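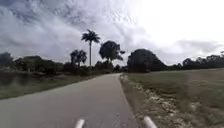 ## About Vullcombe Path Care

We look after paths. Walking paths, park paths, the asphalt kind that goes past the pond and the kind that's mostly dirt and hope. Small outfit, eight of us, been going 20 years now.

Started with one park and one borrowed edger. Montserrat Goicoechea used to walk her dog on the old Casado trail every morning and got tired of stepping round the same hole. Called the town. Called again. Ended up fixing it herself, with permission (eventually). Then somebody asked about the next trail over. She still runs the place and still picks up the phone most mornings before 9.

### What we do

- Asphalt patching and crack sealing
- Edging, where the grass has started to creep in over the surface
- Verge mowing, both sides, clippings blown off the path after
- Trimming back shrubs and low branches
- Drainage along ponds and wet ground. Our bread and butter really
- Leaf clearing, fall through February

We don't do driveways. People ask every week. Try Isinell Paving, they're good and they'll be nice about it.

### How we work

First visit is a walk. One of us goes end to end with you, or without you if you're busy, and writes down what needs doing. You get a price by email, usually in a couple of days, sometimes longer in spring when everthing grows at once.

Edges get done before the surface. A soft edge lets water under the asphalt and then you're patching the same spot again next year. Near a pond we leave the bank plants alone as much as we can, the roots hold the ground up. No spraying by the water either. Hand tools only, slower, costs a bit more.

Paths stay open while we work if there's room to get by. Strollers and wheelchairs included. If we do have to close a stretch, signs go up at both ends two days before.

### Who's who

Montserrat: owner, quotes, complaints.

Julián Figueroa: crew lead. Knows every drain on the Skirel loop by heart and will tell you about them. Ask him about palms too, he trims those himself and is picky about it.

The rest of the crew changes a little with the season. We're hiring one more for mowing, no experience needed, you do need to be ok with early starts.

### Getting hold of us

Office is at 126 Casado Road, round the back, green door. Somebody's in until 3 most days, not Tuesday, Tuesday we're all out on the long route. Leave a note thru the door or call and leave a message. If it's a fallen branch across a path say so first thing in the message and we'll get to it the same day.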